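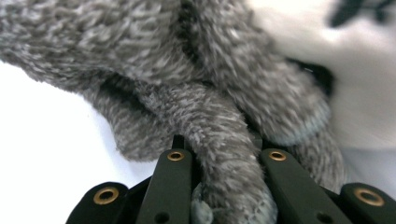 Category: Get Involved / Paid Studies

Search this site Enter keywords Go

Participants wanted: teaching robots to handle soft things

The Huttunen lab in Trastthorpe is looking for 40 adults for a paid study on two-handed manipulation. We record people doing small tasks with hand-held grippers and use the recordings to train a robot arm policy called Brokik. The study compares short practice with long practice before recording starts.

You will work seated at a table, one gripper in each hand.

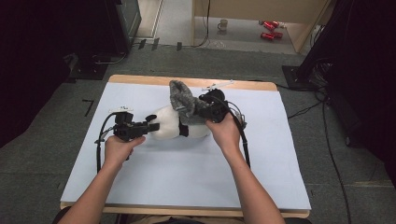
Cloth is the hardest material for our current policy, so most tasks pair a fabric item with something it has to go over or come off. A typical setup is a plush toy and a gray fuzzy fabric piece, with one gripper pressed against the toy's white body and the other pinching the fabric. Other tasks use towels, gloves and drawstring bags.

Each visit has 30 minutes of practice at most, then 100 short trials with breaks. We ask for 3 visits in July. Thursday evening slots are available.
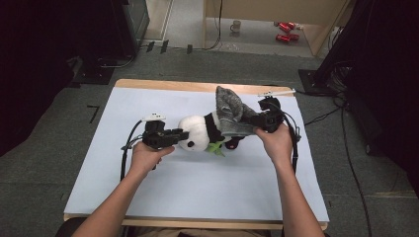 Do I need any experience with robots?
None is needed. We show you how the grippers work at the first visit, and beginners are as useful to us as experts.

You must be 18 or older and able to use both hands comfortably. Travel from Utuvville is reimbursed.

To sign up, write to Toivo Karppinen at the lab office. Questions about the method go to Adalberto Falcão.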